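**Ploteo two-arm bench cell – product page, revised June**

Ploteo is a tabletop cell with two small robot arms, sold by Laskowska as a complete station. It is meant for labs, colleges and product teams that want to record or test handling of everyday objects, soft ones in particular. The arms, base rail, wall panels and control boards come as one order. The computer does not.

Most buyers come to us after trying to put a cell together from parts. That works, but the mounts end up in slightly different places every time the bench gets moved, and recordings from one month stop matching recordings from the next. On the Ploteo both arms sit on one rail along the front edge and the rail is fixed to the frame. You can lift the tabletop out and put another one in without touching the arms.

## Layout

The arms are mounted at the two front corners and reach inward, so they share the middle of the table. Plain lavender panels close off the back and both sides. They keep people walking past out of the fixed camera's view and give an even background. The front stays open above the rail for loading.

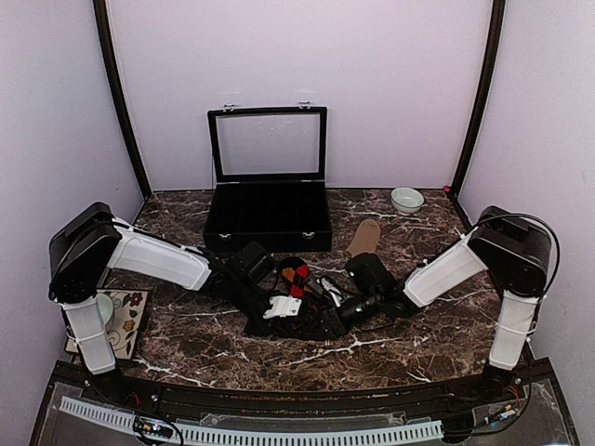 *Both arms at the middle of the table with a patterned sock, marble-pattern top fitted.*

The table surface is a printed sheet over a rigid board. The dark brown marble pattern is one of our standard tops. We supply it because busy surfaces are harder for vision software than plain ones, and customers kept asking for something closer to a real kitchen or hallway. Plain tops are still available.

Boards for each side are mounted low at the front, below the table line, and a perforated cable duct runs between them. Links on the arms are tied with ordinary cable ties. You can replace any of them with what you have in a drawer.

## Handling soft items

Socks, knitwear and cloth are what the cell gets used for most at our Pladcombe workshop. A sock has no fixed shape and its pattern folds along with it, so the arms need a close view as well as the overall one. Wrist cameras are included in the standard kit. Each one looks past the gripper fingers at whatever is on the table.

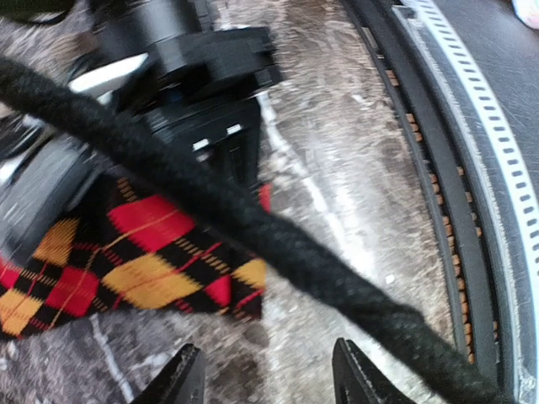 *Wrist camera view: open fingers, argyle sock, braided cable across it.*

Cables do get into the wrist view. The camera position is a compromise between seeing the fingertips and keeping the housing small, and we chose the fingertips. If you need a cleaner view, order the side clip (part 2271), which holds slack cable against the forearm. It takes away a little wrist rotation at the far end of the range – check this against your task before you fit it.

The fingers are stiff black plastic with a tapered tip. They will pick up an edge of fabric from a flat surface if the approach is slow and low. They are less good on thin smooth cloth, where we suggest the Clorilitz pads listed under options. Thick ribbed knits give the fingers more to hold, and a rolled edge is the easiest place to start. A triangular opening through the finger saves weight and lets the wrist camera see some of what is behind it.
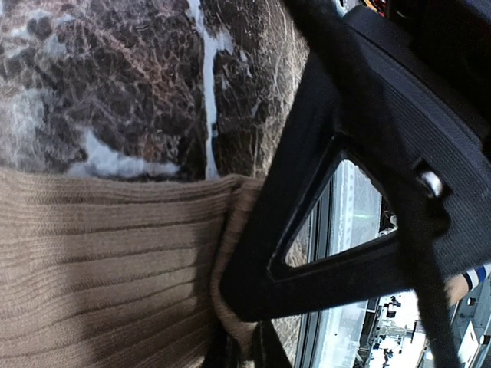
## What is in the box

- Two arms with grippers and wrist cameras
- Base rail with mounts
- Frame posts and three wall panels
- Clear front panel, fitted below the rail
- Control boards and cable duct
- One tabletop of your choice
- Printed assembly sheet

Test objects are not supplied. Use things from your own home or office and change them often.

## Options

- Clorilitz finger pads, set of 20
- Side clip, part 2271
- Extra tabletop, plain or patterned
- Replacement fingers, sold in pairs

## Setup and care

Assembly takes 2 people. Fit the rail first, then the posts, then the arms, and leave the panels until last. Once the arms are on, the cell weighs 38 kg and should not be carried by the posts.

Wipe the top with a damp cloth. Lint collects at the base of the fingers after a long run with knitwear and should be brushed out before the next one. Check the cable ties on the links monthly.

Keep hands out of the cell while the arms are powered. The front panel covers only the area below the rail and is not a guard.

## Ordering

Orders are built at Pladcombe and shipped in two crates. Orders placed after noon go into the next day's queue. The workshop is closed for the second half of December, and spare parts are not sent during that time.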